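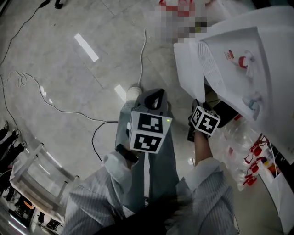 Tierney, Jun 18, 2026

In favor of the water machine

I work on the third floor of the Livance building, which has gray shiny tiles in every corridor and two elevators, one of them slow. For as long as I have worked there, a white water dispenser has stood at the end of our corridor, a box with a red tap and a light blue tap and a grille of slots for the air. In May the management of the building sent a letter to all tenants. The dispensers will be taken away from the floors in July. In their place we will receive one machine for the whole building, downstairs in the lobby, made by a company called Brurnunero. It has a screen. It gives still water, cold water, and water with bubbles in three strengths, and each person opens it with the entrance card, so that every office can be charged for what it drinks.

I want to argue against this decision. I know it is a small matter. Most of what makes a working day good or bad is small, and I think we are permitted to have opinions about it.

First I should be fair to the letter. It says the old dispensers are old, and this is true. It says that the bottles are heavy, and this is also true. A full bottle is 19 liters, and a person who has lifted one onto the top of a dispenser remembers it in the evening. The letter says that the present contract with Gutex, the company that brings the bottles and cleans the machines, costs 4,000 dollars a year. It does not say what the new machine costs. I have asked, by email, politely, and I received a brochure.

So let us put aside the money, which I can't judge with only half of the numbers, and talk about the water.

When I came to this country I didn't know the custom of the water dispenser in the office. In the place where I grew up, there was a kettle. The kettle belonged to everybody and stood on the windowsill, and there was a rule that whoever finished the water had to fill it again, and this rule was broken daily. I loved the kettle and I was ready to miss it. Then in my first week I pressed the red tap and hot water came, enough for tea, at once, at eleven in the morning and again at four in the afternoon. I wrote about it to my mother. She answered that it can't be good tea if the water doesn't boil in front of you. On this point she is right and I will come back to it.

What I noticed after some months was how much of my knowledge of the building came from that corner. I don't mean gossip, or I don't mean only gossip. I mean that I learned the word "deductible" there. I learned which dentist in Tierney doesn't make you wait. A man from the insurance office, whose name I still don't know, explained to me how to read my heating bill while his soup cup was getting full, and he saved me a good deal of money that winter. My English at that time was correct and slow. At a desk, or on the telephone, slow English makes people impatient. Beside a dispenser it is no problem at all, as the cup also fills slowly, and the other person has to stand there anyway.

The people who plan buildings have a fine expression for such places, which I have read many times and will not repeat. They like to design them. They put a high table and two stools with no back and a plant. On the fifth floor of our building there is one of these corners, with a rug, and I have never seen a person sitting in it. The dispenser on our floor has no furniture. It has a wall, a stack of paper cups, and a wastebasket that is too small. You can't stay there long, and so everyone feels free to stop.

Now think about the machine in the lobby. From my desk it is a walk to the elevator, then the wait, then the ride, then the lobby, where the people from the delivery services come in and out and the door lets in the heat or the cold. Then you take out your card. Then you choose on the screen. Then back up with an open cup in an elevator full of people in good jackets. I have tried to imagine a person doing this four times a day. I believe a healthy and patient person will do it twice, and the rest of us will bring a plastic bottle from the supermarket and drink from it warm in the afternoon. The letter speaks with pride of saving plastic. I would like to see the wastebaskets in August.

And the Brurnunero machine gives no hot water. I looked for it in the brochure, front and back. Bubbles, yes, in three strengths. But the red tap will be gone from the building, and the red tap is the more important of the two. Cold water is a pleasure and you can get it in other ways. Hot water is tea, instant soup, oatmeal, the little bag of coffee when the coffee shop is closed, the cup you hold with both hands when the air conditioning is set for somebody wearing a suit. There is a woman in the accounting office who drinks plain hot water the whole day, as many people in the world do. For her the letter offers bubbles.

Somebody will say: buy a kettle. I would do it tomorrow with great happiness. But the rules of the building don't allow kettles, or toasters, or anything else that has a heating element and belongs to a tenant. This rule is on the second page of our lease and I have nothing against it. I only say that you can't forbid the kettle with one hand and remove the hot tap with the other.

There is another argument in the letter, and I have heard it repeated by colleagues whom I respect, namely hygiene. The old dispensers, they say, are not clean. Here I must admit something. For a long time I also didn't look closely at ours. There is a small tray under the taps of such machines where the drops collect, and if it is left for a few weeks it becomes a thing you don't want to see. The outside of the tap gets touched by every hand on the floor. When the cup is a personal one, with a personal history, its edge sometimes touches the tap too. All this is true, and the answer to all of it is a cloth, used on Mondays. Since March I have done it myself. I empty the tray, wash it in the sink, wipe the taps with the spray we have for the tables and pull the dust from the grille with a dry brush. It takes less time than the elevator. A machine with a screen will also be touched by every hand, and there will be around 250 people using it, where our dispenser has perhaps 50.

I don't believe that the new thing is cleaner. I believe that it is newer, and that we confuse these two because dirt needs some time to arrive.

About the weight of the bottles I have less to say, for the reason that I agree. It is not right that it always falls to the same few strong people, or to a person who only wants to seem strong. But there exist dispensers that take the bottle at the bottom, behind a little door, and there exist others that are connected to the water pipe and need no bottle. We have a pipe on every floor. It goes to the sink in the small kitchen, four steps from the corner I am describing. I asked about this in the same polite email. The brochure doesn't answer it.

I promised to return to my mother. She says that the water must boil in front of you, and she is right that the tea from the red tap is a weak tea. The water is hot enough to burn the tongue and not hot enough for the leaves. I have drunk this tea for years. I leave the bag in too long to make up for it, and it turns bitter before it turns strong. If I argued only for the quality of the drink, I would lose, and the management could put in the lobby whatever it wants. My opinion is a different one, that a modest thing close to you gets used and an excellent thing far away gets admired, mostly by visitors. I would make the same argument for a pencil sharpener.

I think the management also knows this, in a way. The lobby is where visitors come. A tall machine with a lit screen looks good beside a reception desk, and the old white box with its two taps looks like something from a waiting room. I understand that a building wants to be well dressed. Let it put the Brurnunero downstairs, then, and let the visitors have their bubbles. I would even try the middle strength. But leave on each floor one plain machine with a red tap and a blue tap, with a bottle below or a pipe behind, and charge every office the same amount for it. Our office has already voted that we would pay our part. Two other offices on the third floor told me they would do so too, and I have not yet asked on the fourth.

The letter invites comments from tenants until the end of the month, in writing, in the gray box beside the mail room. Mine is in it already, two pages. If you work in the building and you drink anything at all, I would be glad if you wrote yours, and half a page is enough.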